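Olberg project: cloth handling software
Minutes of the fortnightly meeting
Tuesday, November 25, 2025

Chair and notes: Duangjai Intarasuk
Present: perception, planning and tooling groups, plus two people from the Stomton office on the call
Apologies: the Vutberg side, who sent written comments

1. Minutes of the last meeting
Agreed with one correction. The arm controller update was tested on both arms, where the old minutes had it on the left arm only.

2. Perception
Corner detection is so much better than it was in August! The new version of Phromma finds the hem first and works inwards from it, so the stripes on the towel no longer get mistaken for an edge. This had been our longest-running complaint and there was real delight round the table at seeing it go. The labelled set now stands at 746 images, all of striped or checked cloth. Plain cloth comes next.

The start pose for the two-arm routine was shown and agreed. The towel goes flat with its long sides running across the mat, and both grippers come in open from either side, at the height of the top corners. Planning asked for the start pose to be saved as a named setting so that everybody loads the same one.
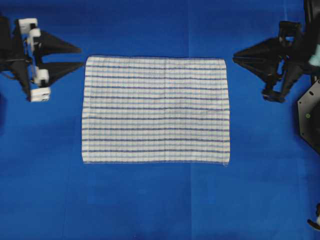 Start pose, towel flat, both grippers open.

There was a longish talk about the lower edge of the towel. The hem there is a bit uneven, and Phromma gives the lower right corner a poorer score than the other three. Stomton wondered about swapping in a newer towel. The feeling in the room was strongly against: a bit of wear is just what we want the detector to cope with, and it's a lovely test for it. The towel stays.

3. Planning and control
The planner now treats the two arms as one problem from the first move to the last, and it is a joy to watch. Planning time for a full lift has come down from 300 milliseconds to 37, mostly by keeping the last good path and starting the search from there. The old way, with one arm planned first and the other made to fit round it, will be taken out of the main branch once the logs have been copied over.

Most of the discussion was on what happens when the cloth is held between the two grippers and has rolled up on itself. The wrist camera view is the best one we have for this, as the head camera loses the strand against the rest of the towel. A twisted piece has a very clear look from close up, with the stripes broken into short slanting dashes.
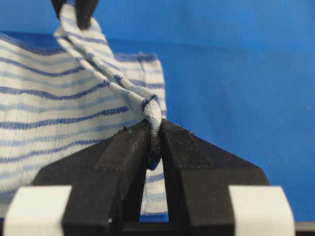
Perception thinks the slant of those dashes could be used to work out which way the cloth is twisted, and so which way the wrist should turn to undo it. Everyone got quite carried away with this (the whiteboard has been photographed, please don't wipe it yet). Control pointed out that the wrist needs a limit on how far it may turn under tension, and that the limit must sit in the controller and not in the planner. Agreed.

Vutberg's written comment was that grip force should be logged at the same rate as joint position. At present it is slower, and lining the two up afterwards is a nuisance. Control will look at the cost of this before saying yes.

4. Tooling
The replay viewer can now step the head and wrist cameras together on one timeline. Seven saved runs have been loaded so far and are open to all groups. Requests from the floor: a key to jump to the next grip event, bigger text on the time bar, and a way to leave a note on a single moment. The first two are easy. The third needs a change to the log format and will be written up as a proposal.

5. Actions
Planning: save the start pose as a named setting. Take out the old one-arm-first code after the logs are copied.
Perception: try the stripe slant idea on the saved wrist camera runs. Begin labelling plain cloth.
Control: add the wrist turn limit in the controller. Report back on the force logging rate.
Tooling: jump key and larger text in the viewer. Draft the note proposal.
Duangjai: reply to Vutberg and send the Phromma release notes to Stomton.

6. Any other business
Stomton would like to join the next test session by video. Warmly agreed, and tooling will share the viewer so that they can follow along at their end.

Next meeting in two weeks, same room, same time.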